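Kitchen sponge

A kitchen sponge is a small, soft, absorbent block used for wiping counters, washing dishes, and spreading last night's dinner evenly across both. It is among the cheapest tools in the home and among the most overworked. Most are rectangular, a shape that owes more to the way they are sliced at the factory than to any plate, bowl, or hand. 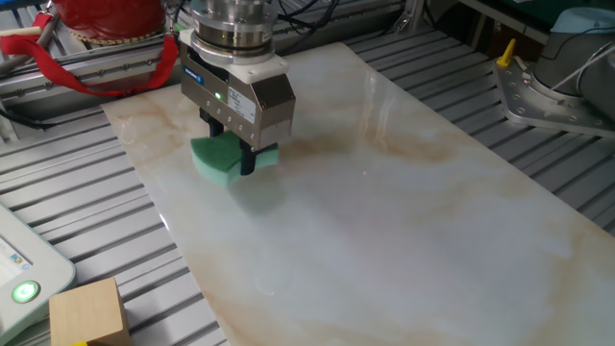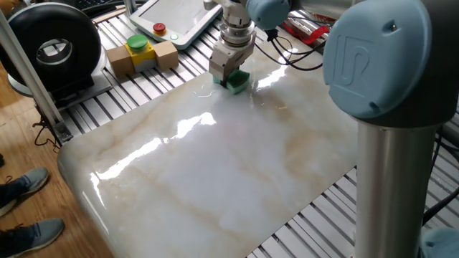
Green sponges and polished marble-look surfaces.

Name

The English word comes by way of Latin from the Greek "spongos," and it first meant the sea animal. The figurative sense, a person who lives at the expense of others, is several centuries old and has outlasted many of the people it was applied to. In most American homes "sponge" now means the synthetic kind unless someone says otherwise. The sea animal has to be introduced as a "natural sponge," which must be galling after such a long head start.

History

Before the synthetic sponge, dishes were cleaned with rags, sand, straw, ashes, bundled twigs, and children. Sea sponges were known in the ancient Mediterranean, where they served for bathing, padding helmets, and at least one bathroom duty that writers of kitchen histories prefer to hurry past. They were gathered by divers, who held their breath for a living and were paid accordingly.

Cellulose sponges, made from wood pulp, reached the market in the first half of the twentieth century. Foam sponges made from polyurethane followed once manufacturers had learned to put bubbles into plastic on purpose. The two-sided sponge, with a rough pad glued to a soft block, settled an old household argument about whether to scrub or to wipe, and started a new one about which side goes on the nonstick pan. (The soft one.)

The folklorist Mohandas Namboodiri, in his survey of dishwashing habits in the hill town of Plisia, recorded 164 households and found coconut fiber still in daily use in 23 of them. Owners of the fiber scrubbers described sponges as "wet bread." Owners of sponges described the fiber scrubbers as "my mother's." Namboodiri took no side in print, though he is said to have gone home with a suitcase full of coconut fiber.

Materials

Cellulose sponges hold a great deal of water, swell when wet, and dry as hard as toast. Polyurethane foam stays soft when dry and holds less. Melamine foam, sold for removing scuffs, feels soft but works as a very fine abrasive, a fact many people learn from the finish of their car. Loofah, often shelved beside the sea sponges and often mistaken for one of them, is the dried inside of a gourd.

Color has no effect on cleaning. Some commercial kitchens assign one color to dishes and another to floors, a system that works perfectly until the box of the right color runs out. The Faltitholm canteen rules, much photocopied and never updated, set out 6 colors for 2 sinks.

Use on stone

Marble and other polished calcite stones are easily dulled by acid. Vinegar, lemon juice, and many bathroom cleaners will leave a pale mark known as an etch, which cannot be wiped away, being a missing bit of marble. The usual advice is a soft sponge, warm water, and a mild soap, followed by a dry cloth. Abrasive pads and scouring powders are best kept for things one dislikes.

Imitation marble, whether printed or cast, is often less fussy about lemons. It may be more easily scratched or scorched, so its owners are not entirely free to gloat.

Hygiene

A used sponge is warm, damp, and full of food, and bacteria have noticed. Rinsing and wringing it out helps somewhat. Boiling and microwaving reduce the numbers for a time, but the survivors tend to move back in. A dry metal sponge must never be microwaved, and a dry cellulose one may catch fire, thereby solving the problem.

Most advice comes down to letting the sponge dry between uses and replacing it often. Smell is a late warning. By the time a sponge smells, it has been ready to go for a while, and so has the person who shares the kitchen.

Disposal

Plain cellulose sponges can break down in compost if they contain no plastic fibers. Foam sponges cannot. In practice, an old sponge is rarely thrown out at once. It is demoted to the stove, then the bathroom, then the bicycle, and may reach the garage before anyone admits that it is trash.

See also

Dishcloth
Loofah
Scouring pad
Steel wool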